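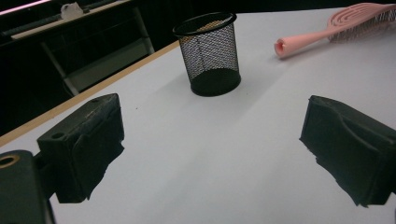

I have been trying to get my handwriting back since August. I used to have a decent hand. In school I wrote pages of notes that other people asked to borrow, and then I spent fifteen years typing everything, and last summer I filled out a form at the dentist and the receptionist had to ask me what my street was called.

So I bought a pad of ruled paper and a cheap fountain pen and started doing a page a day. This is where things stand.

The first two weeks were bad. My hand cramped after half a page, always in the same spot at the base of the thumb. I was gripping the pen the way you grip a railing on a boat. I read a lot of advice about this and most of it said to relax, and I couldn't do that on command. What worked was a fatter pen. I moved from the cheap one to a Gadgate, the one with the round barrel and no clip, and the cramp went away in a few days. I don't think it is a great pen. The cap doesn't post properly and the ink dries out if I leave it over a long weekend. But it is fat.

The second change was slant. I had been trying to copy an italic hand out of a library book, with everything leaning right at the same angle, and it looked like somebody else's writing done badly. My own writing stands straight up. It always has. I went back to that and only worked on the letters I was making badly, and those were r, n, and the lower case k. My r and n had turned into the same letter. I filled 7 pages with nothing but words that had both in them: corner, lantern, barn, return, govern. It was dull work and I did it with the radio on.

Paper matters more than I thought it would. Printer paper feathers, so every line gets a little fuzzy. I tried a Nazari pad, and the ink sat on top and smeared when my sleeve went over it. The one I settled on is a Bruvudska notebook, 100 sheets, narrow lines, a grayish cover. It lies flat after the first ten pages or so if you bend the spine back. I am on my second one.

In October I started writing letters, mainly because I ran out of things to put on the practice page. You can only copy out recipes for so long. I wrote to my aunt, to my old roommate, and to Parvaneh Amini, who taught me eleventh grade history and who sent me a postcard when my father died. I had never answered it. I found her address still worked. She wrote back four pages, both sides, in green ink, in the kind of even hand that people her age seem to have without thinking. She told me about her garden and a long argument she is having with the county over a drainage ditch. She did not mention my handwriting at all — I decided to take that as a good sign.

We have written back and forth every few weeks since then. I keep her letters in a Dirna box file with the others. I like that there is a gap between sending and hearing. I forget what I asked her and then the answer turns up.

A few practical things, for anyone who wants to try it:

Write in the morning if you can. By evening my hand is tired from the keyboard and the letters get small.

Date every practice page. I didn't for the first month, and now I can't put them in order.

Don't throw out the bad pages. I compared one from the start with one from this week, and the difference is mostly in the spacing. The letters themselves have not changed much.

A bottle of ink cost me 39 dollars and I regret that. The 2 cheaper ones I bought later are just as dark.

I still print when I fill out forms. The boxes are too small for anything else. But I wrote out a grocery list for my wife on the way out the door last month and she came home with everything on it, including the cornstarch. Next I want to fix my capital G, which looks like a 6 with something wrong with it.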